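4.2 Comparison of needle driver jaws in the knot-tying task

The second set of trials looked at the jaws alone. The arms, the controller and the camera were the same as in Section 4.1, and the motion scaling was left at the setting chosen there. Two jaw designs were fitted in turn to the right arm. The first, which we call the Elmont jaw, has a cross-cut gripping face. The second, the Midtbø jaw, has a smooth face with a shallow groove along its length. The left arm kept its standard grasper throughout, so that any change in how the thread was handled could be traced to the right side.

Each operator tied 30 knots with each design. Two of the operators, Yule and Limsakul, had used the Ramomgate console before this study. The third, Forsyth, had trained only on the bench simulator. All three were told to work at their own pace and to stop when the second throw was seated. A knot was scored as failed if the thread slipped out of the jaws before the throw was tightened, if it frayed so that single fibers could be seen under the microscope, or if the operator had to let go and pick it up again more than once. Scoring was done from the recorded video by Gaete and Sangkhawat, who worked separately and then settled their differences by watching the clip together.

Grip force was set at the controller in steps of 5 percent of the full motor current. In early tests we found that the Midtbø jaw needed a higher setting to hold the thread when it was pulled along the groove. At the same setting the Elmont jaw held well but left marks on the thread. We therefore let each design run at its own best setting — the lowest one at which a test strand stayed in place under a 100 gram pull — and did not try to match the two by current.

Most of the slips happened while the loop was being formed, when the jaws are closed on the thread and the wrist is bent back toward the camera. In this position the operator has to judge the gap between jaw and tissue mainly from the picture. The fixed camera helps in that it does not shift between trials, but the wrist can hide part of the work when it is turned far to the left. Figure 6 shows the right instrument at this stage of a knot, with the jaws just above the wound.

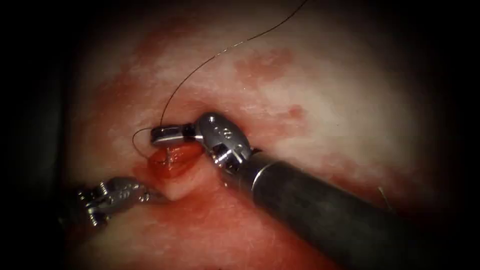
Figure 6. Knot tying with two instruments. The dark suture comes down from the top to the closed jaws of the right instrument and forms a small loop to their left. The left instrument is near the wound but holds no visible thread.

The loop is the part of the task where the two designs differed most. With the Elmont jaw, operators tended to leave the loop small and close to the tip. With the Midtbø jaw they made it larger, and Forsyth in particular often reset the left grasper before reaching through. Limsakul noted that the smooth face let her feed out a little thread without opening the jaws, and she came to prefer it for the first throw. Yule preferred the cross-cut face for both throws. Time per knot is given in Table 3 — the order of the two designs was switched for each operator at the midpoint to limit the effect of practice.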